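About us

Tinville Gripper Trials is a small test house based in Clondlow. We try out grippers, wrist cameras and arm controllers for firms that want to know how the kit behaves before they buy it.

We started with one bench and a borrowed arm. Last September we passed 821 logged trials, and the count now stands at 2,069. Most of the work is with soft things, as these are where grippers differ most: bags, coats, straps and cloth on ordinary furniture.
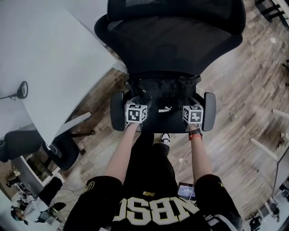 Each tool gets the same 28 tasks, and each task is run 100 times. We do them by hand first, with marker cubes for tracking, and then with the hand-held version of the gripper. Only after that does a task go to an arm – it saves a good deal of time.

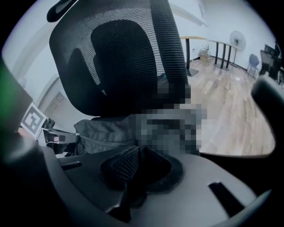 At present we are comparing the Kobori finger pads with the Horklow set. The Kobori pads are easier to change. The Horklow ones cost less and wear more evenly, but they are slower to line up on thin cloth. Results go to the client in a plain table, with the failed runs left in. 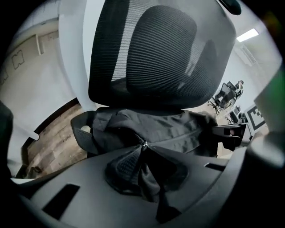 Jacket on an office chair, from the gripper camera.

We do not sell grippers and take no commission from makers. Visits are by arrangement, and short trials can usually be fitted in within the month.

Page last updated Wed 27 May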